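Gripper keeps faulting out when it picks up a sponge
Kudham Community > Hornen arms and grippers > Faults and error codes
Posted by wetbench_ohio, November 15, 2019

Hi all! Long-time reader, first real post, and sorry in advance for the length. I have a Hornen two-finger gripper and I'm trying to get it to do a wipe-the-table routine (grab sponge, dip it in a steel dish, wipe up a small spill, put the sponge back). It has been fine since July with wood blocks and plastic cups. With the sponge it closes, lifts, gets partway over to the dish and then throws a grip lost fault and the whole arm stops dead. The sponge is still in the fingers when it does this! I've reset it so many times my thumb hurts.

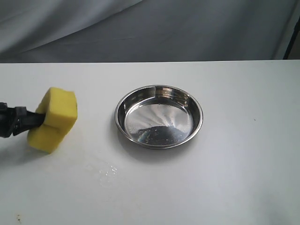 What does a grip lost fault mean?
It means the fingers moved further closed than the controller expected after it had decided the grip was good.

So I get that much from the manual, but I don't get why it happens with a sponge that hasn't gone anywhere. Things I've tried so far:

Raised the grip force. The fault came sooner.

Slowed the whole move down to 25 percent speed. Same fault, I just had to wait longer for it.

Rebooted everything, reseated the connector at the gripper, then ran the self test with the fingers closed on nothing. Passed every time.

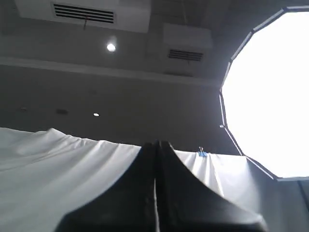
Swapped the sponge for a plastic cup. Ran 7 times in a row with no fault, so I don't think the motor is dying.

Is there a setting I'm missing, or do I need a different gripper for squishy stuff? I'd really like to not buy a different gripper.

foamrubber_fan
Had this exact thing and it drove me up the wall. Your gripper is fine. Foam keeps giving after you squeeze it, so the fingers creep in a little bit more while the arm is moving, and the controller sees that creep and figures the part fell out. More force makes it creep more, which is why turning it up hurt you.

Go into the gripper page and look for the settle time. Mine came set to a tiny number. I put it at 1000 milliseconds so the foam can finish squashing before the controller saves the finger position, and then I opened up the position window as well. Drop the force back to where you had it for the cups, or lower. Change one thing at a time or you'll never know which one did it — ask me how I know.

Also look at your cable while you're in there. If it hangs down in a loop under the gripper it can drag on whatever you're carrying, or snag on the dish when the arm comes across.
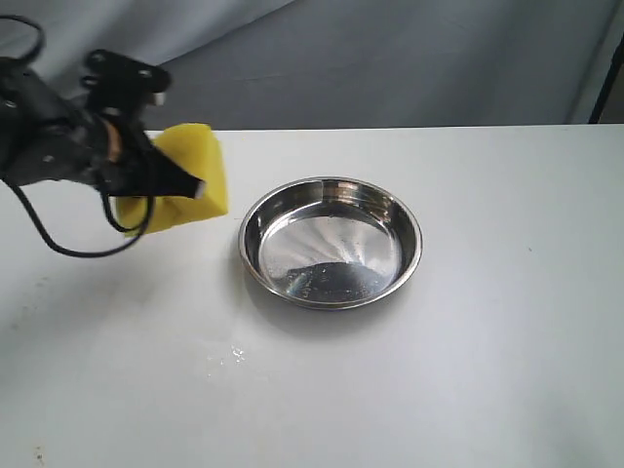
I had mine hanging like that for months and got a second, totally different fault out of it, a joint torque one, always near the same spot in the path. Took me forever to connect the two. I clipped the slack back along the arm with enough left over for the wrist to turn and that one went away for good. If you ever see a torque fault mixed in with your grip faults, treat them as separate problems.

Drivby_user
get the Michalík soft pads, problem solved

slowjog
The pads are nice but I wouldn't start there, you'd still have the creep. I agree with the settle time answer and want to add a safety bit, as I read "I've reset it so many times" and winced. Please don't reach in and pull the sponge out while the arm is sitting in a fault! On mine, clearing the fault makes the fingers try the close again, and they don't care if it's a sponge or your finger in there. I got a good pinch that way. Hit the stop, take it out of auto, jog the fingers open, and only then go in with your hand.

I'd also do your first tests with a dry sponge and leave the dip out. A wet one gets heavier and squashes differently, and then you're tuning two things at once. Once it's happy dry, put the dip back.

Order I'd go in:

1. Stop the arm, open the fingers by jogging, and put the sponge back on its start spot by hand. 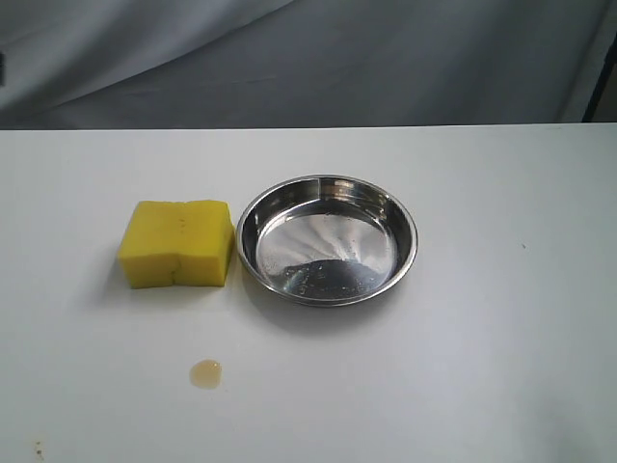 2. Set the settle time and put the force back down.

3. Run just the pick and the lift, 2 or more times, and hold it up there for a while to see if it faults.

4. Add the move over to the dish, then the dip, then the wipe.

If it faults in step 3 with no arm motion at all, it's the creep. If it only faults once the arm travels, go look at that cable again and post your log.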